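About Fullow

Fullow develops robot handling for used computer equipment. We were set up in February to take over the test work begun at Karnedwood, and we now employ 15 people at our Clarnbridge site. Our customers are refurbishers who receive desktop machines in mixed batches and need parts removed, checked and fitted without damage.

The Clarnbridge workshop covers 181 square metres. Most of it is given over to benches built from slatted aluminium, so that arms, trays and fixtures can be moved when a task changes. Each bench runs one task at a time.

Visits and open days

We hold open days for customers, colleges and anyone with a working interest in assembly. The last one took place on 10 July 2022 and had 53 visitors. Groups were taken to the benches in turn, given a short briefing on the task, and then left to watch and put questions to the staff on duty.
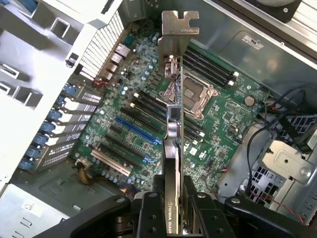 Card handling is the task we are asked about most. A card has to be held firmly enough that it does not turn between the fingers, and lightly enough that nothing on it is bent. We grip from both sides with the card upright and edge-on, as with the NVIDIA card on the demonstration bench, so that the mounting bracket at its end stays clear of the fingers. The board below adds to the difficulty: it lies at an angle to the wrist view, and its slots differ in length and colour, one of them bright blue. Slot position is therefore measured for each machine and never taken from a drawing -- two cases of the same model can differ by more than the task allows.

The demonstration task was prepared with Hrubý, our partner for trays and fixtures. Parts are presented in a grey plastic tray beside the computer, with a recessed pocket for the processor and an upright slot for a card. The tower is laid on its side with the panel off, and the arm works from above. Tray layouts are changed often; the current one is version 22. 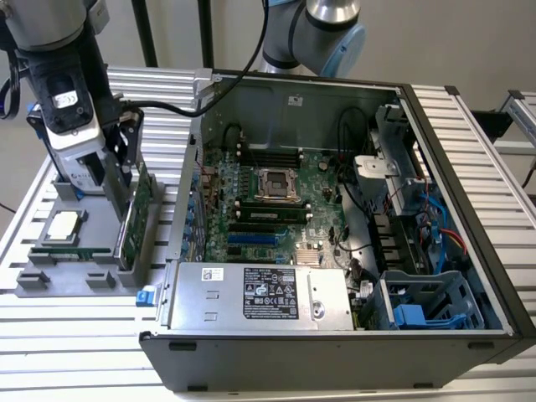

Clarnbridge College wrote to us after its visit that the students had expected speed to be the main problem, and had gone home talking about tolerances. The letter also asked for more time at the bench and less in the briefing room. We have shortened the briefing accordingly.

Arranging a visit

Visits outside open days are possible for small groups by prior agreement. Please tell us which task you wish to see, as changing a bench over takes most of a morning. Visitors may bring a machine of their own for discussion -- it will not be run on the day. Flat, closed shoes are required in the workshop.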